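Iddale's sock table is back, and I went in for 6 minutes and stayed till lunch

November 2024

I only meant to drop off a bag. The Tlapale swap room in Iddale opened its sock table again on Saturday, and if you've ever had a drawer full of singles (hello, me), you'll understand why I ended up taking my coat off and pulling up a chair.

The idea is the same as last winter. You bring in clean socks, paired or not, they get sorted by color, and whatever finds a partner goes on to Plirance, the drop-in center down the hill. Black and white only this year, which sounds strict until you've tried matching five shades of navy under a ceiling light!
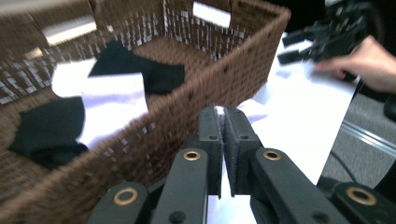
Baskets in, plastic tubs out

Last year's clear tubs have been retired, and I for one won't miss that cracked lid. Dark brown woven baskets have taken over, and they look so much nicer on a white table. They come from Trirnuser, the housewares store on the corner, which let the swap room have them for $49 the lot. The store is also taking drop-offs at its register through the end of November, so you can skip the hill if your knees are like mine.

A small request while I'm on the subject: please shake your socks out before you bring them. Lint shows up on a white tabletop like you wouldn't believe, and wiping it down between bags eats up a lot of the morning. 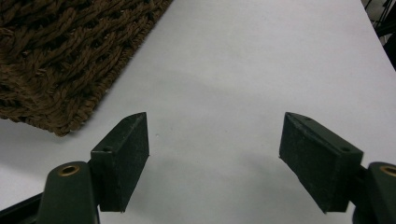 What they need most

Plain adult crew socks, please, and thick ones if you can spare them. Kids' sizes are covered for now. Tights and slippers can't be used at all, so hang on to those.

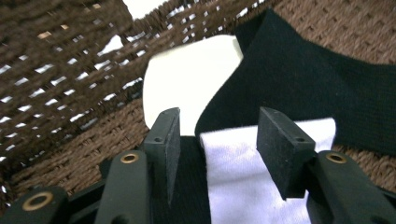 Plirance would like the first bags before the cold really settles in, so pairing goes on every weekday from 2 to 5 and you can walk right in. I found it weirdly relaxing. Black and white go into the same basket to begin with, and you learn fast to go by feel: a black knit with a fine rib is a different animal from a smooth one, even when they look like twins from across the room. I went home with two of my own singles that I'd donated by mistake, and one of them still doesn't match anything in my drawer. I'll be back with it on Monday.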